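Spending the arm money, or trying to

The kettle has been on three times since I sat down to write this, which tells you how I feel about spreadsheets. But I promised Anahera Nepia I would put our buying notes somewhere people could find them, so get yourself a cup of something and bear with me.

We had a lovely fat line in the budget marked "arms" and hardly anything under it. I had spent most of November on the arms themselves, reading data sheets in bed (my other half was very patient) and ringing up firms like Ullitz to ask what was in the box and what wasn't. Quite a lot isn't, as a rule! Power leads, mounting plates, spare fingers, the odd length of cable that is a hand's width longer than the one they give you. I now have a column called "bits", and it stands at 798 pounds, and I have made my peace with it.

The table was the item I got most wrong. I had put down 175 for one, thinking of the sort of thing you'd paste wallpaper on. Gregor Dalgleish looked at my figure and asked, very kindly, whether I had ever seen a table walk. A decent top, with a proper metal frame under it and somewhere to bolt things down, came to 400 from a small joinery in Clodley, and I'd pay it again tomorrow. If you are planning your own, do the table first and let it tell you how far apart the arms can go. I did it the other way round and had to redraw everything on the back of an envelope from the gas board.

Then there are the fingers. I used to think of a gripper as one thing you bought once, like a tin opener, but the tips are where all the wear goes, and different jobs want different ones. Fulgencio Barrera talked me into a second set at 277, and I grumbled, and then I put it in. He also said to budget for things to pick up. Fruit, mostly, and boxes to put it in. It sounds silly as a line in a budget until you've been to the greengrocer for the umpteenth time with your own purse. 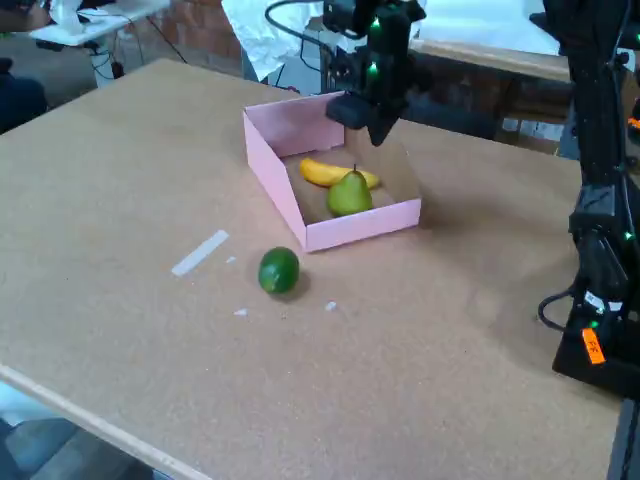
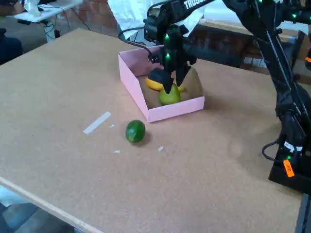 Banana, pear, lime and the pink box, with the arms at work.

Where was I? Groceries. I've given them their own line now, next to tape and cardboard, and Citlali Villalobos keeps the receipts in a biscuit tin, so at least they are all in one place when I come to add them up.

What I haven't settled is spares. Bořivoj Skála would like a whole extra joint on the shelf, and I can see his point, having waited for a parcel to get as far as Moslow and then sit there. On the other hand it would swallow everything I'd put by for next year's cables, and I do like having a little put by. I've asked two suppliers how long a repair takes and one of them has answered, so I'll leave that row yellow in the spreadsheet until the other does.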